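Garage workshop keeps tripping the breaker, do I really need a subpanel?

Asked by Rizwan Abeysekara, October 21, 2021
Home Repair > Electrical > Garages and Sheds

We bought a house in Durkville last year and the garage came with one circuit. It's 15 amps and it feeds the lights, the door opener, two outlets by the workbench and, as I found out the cold and embarrassing way, the outdoor outlet where the chest freezer lives. If I run my table saw while the dust collector is on, everything goes dark and I get to stand there in silence next to a blade I can't see coasting to a stop.

I got a quote for a subpanel and had to sit down on the freezer. My brother-in-law says to just swap the 15 amp breaker for a 20 and quit whining. My wife says her sister's husband is not an electrician. I would like to know who is right before the holidays.

The garage is attached, the main panel is on the other side of the shared wall, and I have space for several more breakers.

3 replies

Dörte Kohlhase
Your wife is right. If the wire in the wall is 14 gauge, and on a 15 amp circuit it very likely is, then a 20 amp breaker will happily let that wire cook without ever tripping. The breaker protects the wire. It has no opinion on your table saw.

That said, I don't think you need a subpanel. With the main panel just through the wall and spare spaces in it, one new 20 amp circuit in 12 gauge wire would probably settle this. Put the saw on the new one and leave the dust collector on the old one, or the other way around if the saw turns out to be the lighter eater. Read the nameplates. Mine are both on the underside, naturally, where you need a mirror and the neck of a heron.

I'd add a second new circuit for the freezer alone while the wall is open. Losing a freezer full of food to a tripped breaker is a thing you do once. I lost 96 pierogi and I still think about them.

Check with your local building office about a permit. In my town the permit took less time than finding parking.
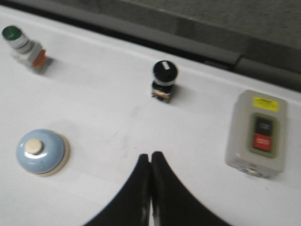 How far is too far for a plain run of 12 gauge before voltage drop gets annoying?
For a 20 amp circuit most people start thinking about going up to 10 gauge somewhere past a hundred feet, and with the panel on the other side of the wall you won't get anywhere near that. Spend the savings on more outlets along the bench. You will want them, and you will want them exactly where you didn't put them.

One more thing, as I've typed this much already. Garage outlets need GFCI protection, and if the freezer is on one, get a cheap alarm that beeps when the power goes out. Put it where you'll hear it. My first one beeped faithfully to an empty garage for two days.

Chaminda Seneviratne
just run an extension cord from the kitchen for the dust collector. did that for 5 years no problem. use a thick one

Obaidul Abeysekara
No relation to the poster as far as I know, though my garage sounds like a cousin of his.

Please don't do the kitchen cord as a permanent thing. It's fine for an afternoon. As a way of life you end up with a door that never closes, a cord that gets stepped on daily, and a toaster that takes out your dust collection.

I mostly agree with Dörte, but I'd ask one question first: are you going to buy more tools? Be truthful, this is a safe place. I did the single new circuit for a bit under 500 dollars, felt very clever, and the next spring I bought a used compressor that wanted 240 volts. So then I paid again for a subpanel, and the drywall guy greeted me by name.

If there's a compressor, a welder, a heater or a car charger anywhere in your daydreams, get two more quotes on the subpanel. The spread can be silly. Mine ran 700 dollars from lowest to highest for the same panel in the same spot, and the high one also wanted to sell me a surge protector.

If it's really going to be just the saw and the dust collector, two circuits and be done. And label the breakers. The previous owner of my place had one marked "misc" and one marked "other misc."

Comment from Rizwan Abeysekara
Thanks all. I looked at the cable where it leaves the panel and it says 14-2, so the 20 amp breaker idea is dead and my wife has been informed. Leaning toward two circuits. I do sometimes look at welders late at night but I think that can be managed.

Comment from Obaidul Abeysekara
That's what I said about the compressor.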